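Trornia Publishes Method for Teaching Robot Hands to Work in Ordinary Office Furniture

Trornia, the applied robotics institute, today released the results of a study on how robot hands learn to reach into cabinets, handle stored items and work close to hard surfaces without relying on a detailed map of the room. The method, named Fludanik, was developed jointly with the engineering firm Sandhu and tested in a working office.

Robots that perform well in a laboratory often lose accuracy when they meet doors, shelves and corners they have not encountered before. Fludanik addresses this by giving greater weight to close-range views from the wrist during the last part of a reach, when a camera placed higher up can lose sight of the fingers.
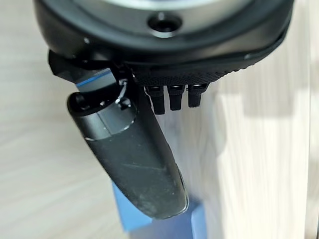

The central question of the study was how much a robot can learn from a view that its own hardware partly blocks. In many wrist recordings, the housing and palm take up the upper part of the view, and objects of interest are only partly in sight. A blue block, for instance, may show two of its faces while a black cylinder covers the rest. Fludanik treats the robot's own parts as fixed reference points – their shape is known in advance – and estimates the position of nearby objects in relation to them. No markers need to be placed on the furniture.

The research team collected over 200 reaching sequences and compared Fludanik with a baseline that used only the head view. The trials were divided into three groups according to how much of the target was hidden at the start of the reach. Fludanik produced fewer unintended contacts with cabinet edges in each group, and the difference was largest where the target was most hidden.
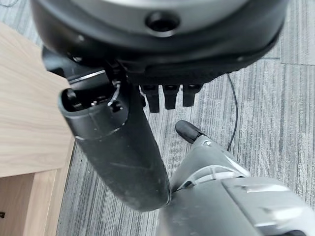 Training required 14 hours of recorded motion, a modest amount for work of this type. The same trained model was used throughout the comparison, with no adjustment between one group of trials and the next. Sandhu was responsible for the motion software, while Trornia designed the learning method and carried out the evaluation.

The study also reports the method's limits. Performance fell when lighting changed quickly during a reach, and thin items lying flat on a shelf remained difficult to locate. Both subjects will be taken up in Gadard, the follow-on project scheduled to begin in January.

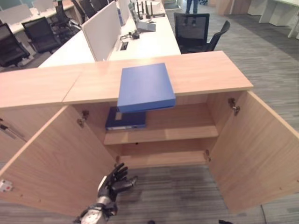 Will the method work with other robot hands?
It should, provided that an accurate model of the hand's shape is available. The team has so far tested two hand designs, and a new design requires a short calibration before use.

The full report and the evaluation procedure are available from Trornia on request. Research groups wishing to take part in Gadard may contact the institute's project office.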